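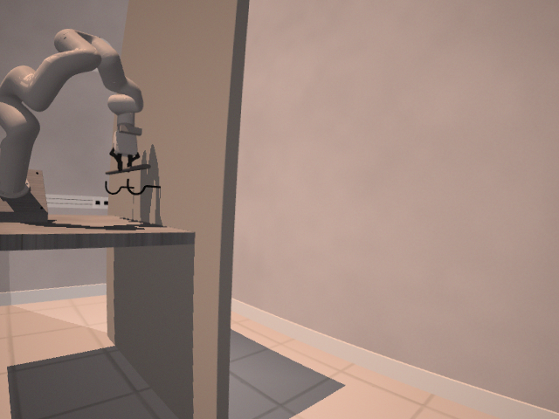 Teaching by Remote Control: Hanging a Bar on a Hook
Student Project Report, Urkstead
Submitted 10/31/18
Authors: Tiago Teixeira, Bhat group

1. Purpose
The project examined whether a simulated arm can learn a hanging task from demonstrations given by a person at a hand controller. All work was carried out in the Panduron simulator. The operator steered the gripper directly and no path was written in advance.

2. Method
Each operator received two practice runs and then recorded 30 demonstrations. Joint angles, gripper opening and both camera views were saved at every step. The hardest part to teach was the approach, in which the bar must be held over the hooks and kept clear of the panel before it is lowered.
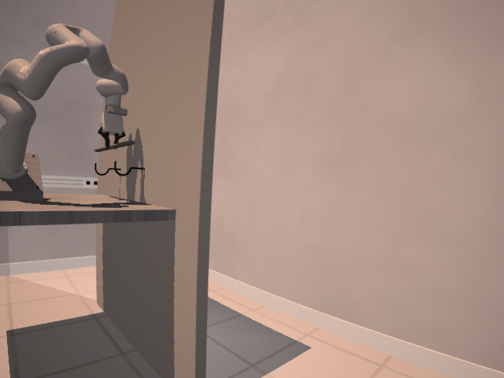 Matilde Correia objected at the September review that the operators should have been told to pause over the hook, as a learner copies hesitation along with everything else. The group agreed in part. Pauses longer than 25 steps were trimmed from the recordings, and shorter ones were kept.

3. Camera Views
The side view gives the height of the bar above the hooks. Operators relied on the second view for left and right alignment, and several asked for it to be made larger on the screen.
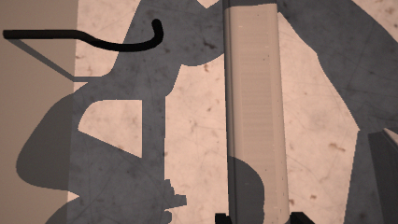 Figure 3. Second view, with hook and fingertips.

4. Remaining Work
Of the recordings, 17 were set aside for incomplete joint data and will be repeated at Skaritstead with the same controller settings.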